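Storage and utility rooms serve best when every item has a fixed place and the walkways stay open. The following guidance is issued to all Clellgate workshop users and applies equally to a home garage or basement.

## Floors and doorways

Keep the swing of each door clear. A low mat at the threshold catches grit before it travels, and should be lifted and shaken out weekly. Flat cardboard and boards may be stacked on the floor for short periods, provided the stack is level and stands away from the door.

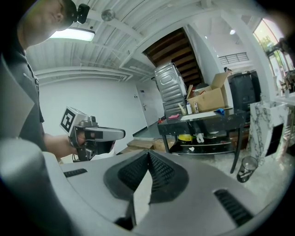

Boards intended for reuse should be sorted by length, with the longest at the bottom. Discard any that are split or damp. Cardboard draws moisture from a concrete floor – place a scrap board beneath it if it must stay more than four days.

## Tables and shelves

A work table collects small things quickly. Return sponges and spray bottles to one corner at the end of each session, and label every bottle with its contents. Use the lower shelf for items needed less often. Crates belong beside the table, stacked no higher than its top.

Fire extinguishers must remain visible and within reach. Do not set boxes in front of them, even briefly.
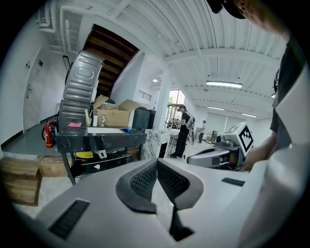 *Prepared by Yesenia Bermúdez – Aug 4, 2019*

Large metal parts stored upright should rest against a solid surface and be secured at the base. Wipe stainless steel along the grain with a soft cloth and mild soap, then dry it at once. Questions may be directed to Ngân Hồ at the Clellgate office.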